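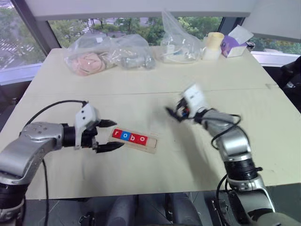 Plateau en bois clair et lettres carrées rouges et bleues : le mot « robo » composé sur la table.

Rapport d'avancement — projet Vavo, lettres mobiles pour les premiers apprentissages de la lecture
Rédigé par Desmond Esposito, atelier Brultum
État au 26 avril

Depuis le dernier rapport, le travail a porté sur les plateaux de composition et sur les lettres minuscules. La série en capitales, livrée en octobre, n'a pas été modifiée.

Lettres
Nous avons terminé 1 523 carreaux. Les minuscules sont blanches sur fond de couleur. Les essais en classe ont fait ressortir une confusion régulière entre b et d chez les plus jeunes. Un léger repère au bas du carreau est à l'étude pour indiquer le sens de lecture, mais sa forme n'est pas arrêtée. La répartition des couleurs reste libre : l'enseignante choisit de distinguer ou non les voyelles.

Plateaux
Le modèle retenu reçoit les lettres en ligne et laisse une bande de bois nu en bout de rangée. Les enfants s'en servent pour prendre le plateau sans déplacer le mot. Sur un premier lot de 22 plateaux, six présentaient une rainure trop serrée et ont été repris à l'atelier. Le fournisseur Savolainen a corrigé la cote pour le lot suivant, dont nous attendons la livraison.

Mots de départ
La liste compte des mots courts, de trois ou quatre lettres, et quelques débuts de mots à compléter oralement, comme « robo » pour « robot » ou « robe » après échange de la dernière lettre. Ces derniers plaisent davantage que prévu. Nous proposons d'en ajouter neuf à la fiche de l'enseignant.

Budget
Les dépenses de bois et de peinture sont conformes au prévisionnel. La reprise des rainures a été absorbée par le poste main-d'œuvre. Le devis de Fastau pour les boîtes de rangement dépasse le montant prévu — nous avons demandé une version sans compartiments.

Suite
Contrôle du second lot de plateaux, choix du repère pour b et d, impression de la fiche. Une décision de votre part est attendue sur les boîtes avant de passer commande.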